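Samedi dernier, j'ai enfin vu du patinage synchronisé en vrai, depuis le deuxième rang, emmitouflée dans trois pulls, et je ne m'en remets pas ! À la télé, on voit de jolis dessins sur la glace. Au bord de la piste, on entend surtout les lames, toutes ensemble, et ça vous passe dans le ventre.

L'équipe de Detby a ouvert le programme court avec un bloc très serré, puis une intersection lancée à une vitesse folle (j'ai fermé les yeux la première fois, je l'avoue). Leur capitaine, Blažena Gajdoš, patinait à l'extrémité de la ligne dans les pivots, donc avec le plus long chemin à parcourir, et elle souriait encore en sortant !

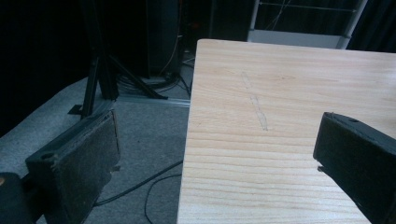
Mon coup de cœur reste pourtant le libre de Cuveck, sur un tango signé Eustaquio Ventura. Deux cercles qui s'emboîtent, se défont, repartent en sens inverse… et puis ce silence dans la musique, où tout le monde glisse sur un seul pied. Les 1 824 spectateurs annoncés au micro ont retenu leur souffle avec moi. Une chute dans la dernière ligne, relevée en un clin d'œil, et ça finit quand même à la deuxième place.

Prochaine étape en avril. J'ai déjà mon billet, et cette fois j'emporte un coussin et un thermos plus grand.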